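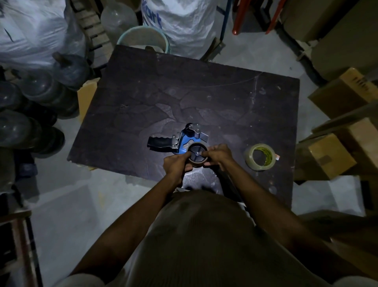 Proyecto de manipulación bimanual, grupo de robótica: segmentación de la tarea "cambio de rollo"
Publicado en marzo por nyaga_cinematica

Abro hilo porque hay que cerrar el esquema de etiquetas antes de entregar la memoria. La tarea es montar un rollo de cinta de embalar en el dispensador de mano, con las dos manos. Propongo cuatro segmentos: aproximación, agarre del rollo, asiento en el buje y paso de la cinta por el rodillo. Llevamos 1.684 clips anotados con un esquema de dos segmentos (agarre y montaje) y el clasificador confunde los límites en casi todos los operadores.

tornillo_m3
De acuerdo en separar el asiento en el buje. En desacuerdo con "aproximación". En la mayoría de los clips las manos ya están dentro de la imagen en el fotograma inicial, así que el segmento queda vacío o dura tres fotogramas. Mete ruido y no aporta nada a la política.

nyaga_cinematica
Se puede marcar como opcional. El formato de Plekside admite segmentos de duración cero.

tornillo_m3
El formato los admite. El cargador que escribimos nosotros, no. Divide por la duración para normalizar el tiempo.

bancada_sur
Eso se arregla en una línea. Me preocupa más el agarre. Cuando las dos manos sujetan el rollo por lados opuestos y los dedos quedan por debajo, el estimador de pose pierde las falanges distales y las inventa. Lo he comprobado con 49 clips revisados a mano: el pulgar sale bien, el resto deriva. Si entrenamos la pinza de Wundness con esas trayectorias, cerrará donde no hay apoyo.

nyaga_cinematica
La pinza es de dos dedos. Solo usamos el pulgar y el centroide de la palma. La deriva de las falanges no llega al control.

bancada_sur
Llega por el centroide, porque lo calculas con todos los puntos. Mira la función de reproyección.

nyaga_cinematica
Revisado. Tienes razón, entra con peso uniforme. Lo cambio a muñeca más base de los metacarpianos.

eje_z_invertido
Otra cuestión: la iluminación. El modelo preentrenado viene de un laboratorio con luz difusa y aquí hay brillos sobre la mesa y fondo oscuro. Yo recortaría a la zona de trabajo antes de inferir. El fondo de almacén no sirve para nada y consume resolución.

tornillo_m3
No recortaría. El concurso Dretesik evalúa en un entorno que no conocemos de antemano. Si quitamos el fondo en entrenamiento, la red ve por primera vez cajas y sacos el día de la prueba.

eje_z_invertido
La red no los vería nunca si el recorte también se aplica en la prueba.

tornillo_m3
Para recortar en la prueba necesitas un detector de mesa fiable. Ahora mismo no lo tenemos. El último falló con un tablero inclinado.

bancada_sur
Propuesta intermedia: recorte aleatorio como aumento de datos, sin recorte fijo. El coste de cómputo sube, unas 60 horas de GPU según mi estimación. Hay cuota suficiente si nadie lanza barridos en paralelo.

eje_z_invertido
Me vale como prueba. Sigo pensando que el recorte fijo daría mejor precisión en el tornillo central del buje, que a resolución completa ocupa muy pocos píxeles.

nyaga_cinematica
Resumo lo que paso al repositorio: tres segmentos obligatorios y "aproximación" opcional, centroide recalculado, recorte aleatorio. La reanotación empieza por los clips con oclusión. Queda abierto el detector de mesa.

tornillo_m3
Falta decidir qué se hace con los clips en los que el operador gira el dispensador a mitad del agarre. Con el esquema nuevo no encajan en ningún segmento.

nyaga_cinematica
Etiqueta "reorientación", provisional. Sube tres ejemplos a la carpeta común y lo vemos en la próxima revisión.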